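From: Yara Awad
To: Murkmont Supper Swap list
Subject: Re: ketchup in the marinade??

Gudrun Pfeiffer wrote:
> Does anyone really put ketchup in a marinade? My mother would faint.

Gudrun, yes, and I'd do it again! I use almost 200 grams for a big batch, plus vinegar and whatever mustard is open – then it sits overnight and I stop fussing. 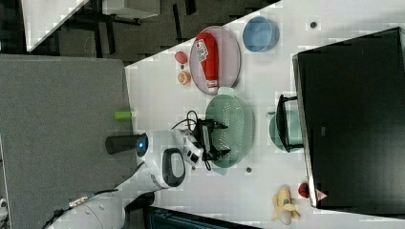

Red squeeze bottle, pink plate.

Bring your own version in June and we'll compare :)

Yara

4 replies | 70 views

Bortolotti: Try it with plum jam.
Gudrun: Fine, I'll try it once.

This site uses cookies. OK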